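Comparing the two needle drivers, part two

I said last time that I'd write up the jaw comparison once Bernice Nyarko and I had done the suturing runs as well as the peg board. We did those on Sunday, so this is the rest of it.

Both drivers fit the same arms. The Skino has the narrower jaws and the Brerix opens wider. Controller settings were left alone all day, and I used the same motion scaling for both. We ran the practice pads with fake blood, as a clean pad makes everything look easier than it is.

Peg board times hardly separated them. Suturing did. With the Skino I took 515 seconds over my set of stitches, and with the Brerix 383. Bernice was slower on both but the gap went the same way.
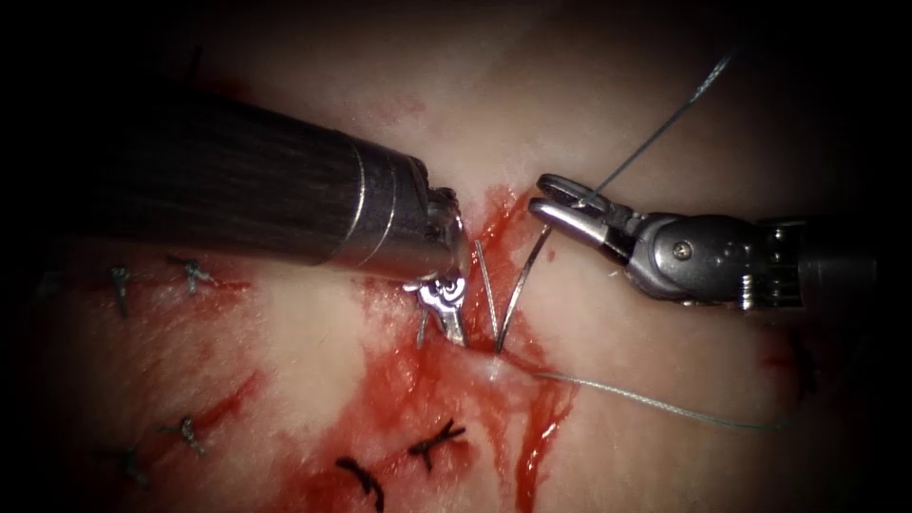 Fixed camera view of the pad 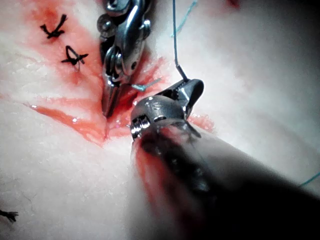 Most of the difference was in picking up thread. The wider opening forgives a poor approach, and I make plenty of those. Once the thread is held, the Skino grips better, and I dropped the needle less often with it when turning the wrist hard over.

The wrist camera helped more than I expected for judging depth near the pad. It was no good for keeping track of the long end of the thread, so I kept going back to the fixed view for that. Switching takes a foot pedal and I still press the wrong one.

Elikem Ansah has asked for the raw logs, and I'll send them when I've sorted out the time stamps. I also want to repeat the Skino runs with the grip force turned down a step. Bernice thinks it will make no difference.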